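The summer I finally learned to love beans

September 12, 2023

I have eaten beans my whole life without giving them much thought. They came out of a can, they went into chili, and the can went into the recycling. Then in July my friend Berwyn Morgan handed me a paper sack of dried ones from the farm stand in Vimutside and told me to cook them plain, with salt and an onion, and call him afterward. I called him with my mouth full.

So this is a post about beans! If you came for the bread series, it will be back, I promise, but I've been cooking a pot of beans nearly every week since and I can't think about much else.

The first sack was a speckled one the farm sells as Powell beans. They're cream colored with maroon splashes, and the splashes fade to a soft brown as they cook, which made me a little sad until I tasted them. The skins stay thin and the insides go creamy all the way through, almost like a baked potato. The broth was the real surprise, though. I had always rinsed the liquid off canned beans and watched it foam down the drain. The liquid from a pot you've cooked yourself is a proper soup. I drank a mug of it standing up, and then I drank another one.

The second kind I tried is called Hosska, and it's small and black and a bit stubborn. Mine needed a long time on the stove, far longer than the Powells, and I kept wandering over to bite one and wandering off again. Worth it! They have a deep, nearly chocolatey taste, and they hold their shape so well that they've become my favorite for salads. Toss them with chopped tomato, a lot of lime, some raw onion and whatever green herb is threatening to take over your yard (cilantro for me, always cilantro).

How I cook them now

I've read a lot of arguments about soaking and I've tried it both ways. With beans from this year's crop I don't bother. With an older bag, or one whose age I don't know, I soak overnight in salted water and they cook more evenly. That's as far as my research goes, and I'm happy to hear from people who feel strongly.

Otherwise it goes like this. I pick through the beans for pebbles and rinse them. In the big heavy pot I soften half an onion in plenty of olive oil, with a couple of smashed garlic cloves and a bay leaf, and then in go the beans with enough water to cover them by 2 inches. I bring the whole thing up to a hard boil and keep it there for a full ten minutes (please do this part, especially with kidney beans, which can make you sick if they're undercooked). Then I turn it way down until there's just a lazy bubble now and then, set the lid on crooked, and go do something else.

I salt early. My grandmother would be horrified, she was sure it made them tough, but I've never had that happen and the beans taste seasoned all the way to the middle. Acid is a different story. I once put tomatoes in at the start and those beans were still crunchy at bedtime. We had toast.

The hardest thing to learn was when to stop. I used to taste one bean, decide it was soft, and shut off the heat, and then dinner would be half soft beans and half gravel. Now I taste five from different parts of the pot, and if even one is chalky they all keep going. Once they're done I let them sit in their broth for 30 minutes with the lid on. They settle down somehow, and the broth gets thicker and silkier.

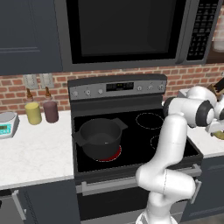
Front burners for beans, back burners for everything else.

Leftovers are where it gets really fun. A pot of beans on the first night is just beans in a bowl with good oil and black pepper, and maybe a heel of bread. The next day I mash a scoop into a hot skillet with a little of the broth and put a fried egg on top. After that it's usually soup, with any greens that are looking tired and the rind off a piece of parmesan. I've also been freezing them in jars with their liquid, leaving room at the top (I learned about leaving room at the top from a cracked jar and a freezer drawer full of pink ice).

My one failure so far has been Grekum, a big flat white bean that Berwyn swears by. Both times I've made it the skins floated off and the insides turned to paste. He says I'm boiling too hard after the first stretch, and I think he's probably right, so the next batch is going in the oven at a low temperature with a tight lid. The paste did make an excellent dip with lemon and rosemary, for what it's worth, and the kids next door finished it with carrots before I could get a bowl for myself.

I've started saving a handful from each sack to plant next spring. The woman at the stand says Hosska will climb anything you give it, and I have a saggy stretch of fence behind the compost that could use some company. Powell grows as a bush, so those will go in the bed where the zucchini is currently dying of mildew. I have no idea how many plants it takes to fill one pot, and I suspect the answer is going to be humbling.

If you have a bean you love, tell me its name in the comments and how you cook it! I'd especially like to hear from anyone who has gotten those big white ones to stay in one piece. There's a sack of them on my shelf right now and I'm going in again this weekend.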